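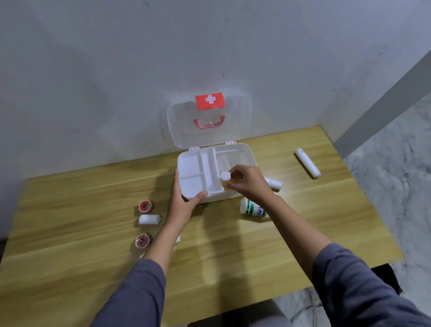

3.2. El botiquín doméstico como archivo

De los 160 hogares de la muestra, más de 30 guardaban el botiquín en un lugar que el propio encuestado tardó en recordar. El dato se presta al chiste y los autores procuraremos resistirnos. Teuber, en su trabajo sobre cajones de cocina, llama «sedimento» a lo que se acumula sin decisión expresa: la venda sobrante, el frasco cuya etiqueta ya solo interpreta quien lo compró.

Pedimos a los participantes que vaciaran la caja sobre una mesa y volvieran a llenarla a su gusto (figura 2). La tarea, prevista para 18 minutos, dio lugar a negociaciones dignas de un tratado de límites.

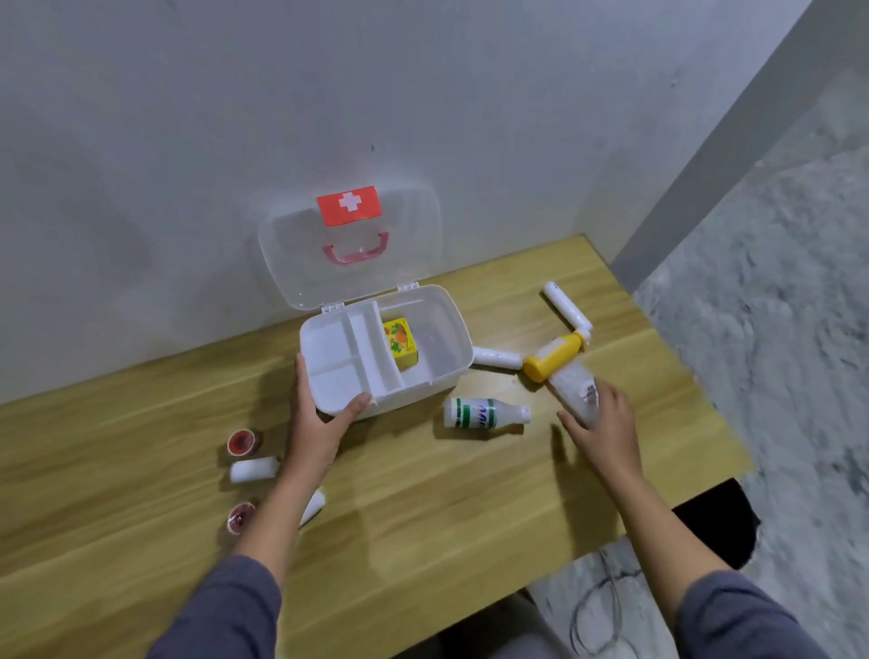

Figura 2. Botiquín abierto durante la tarea, con rollos y frascos sobre la mesa.

Los compartimentos pequeños suscitaron más dudas que los grandes. Un divisor de plástico propone una taxonomía, y 24 participantes la rechazaron de plano: las gasas acabaron donde cabían. Otros respetaron cada casilla con un celo que no aplicaban, según confesión propia, a las fechas de caducidad. Los criterios declarados se analizan en el apartado 3.3.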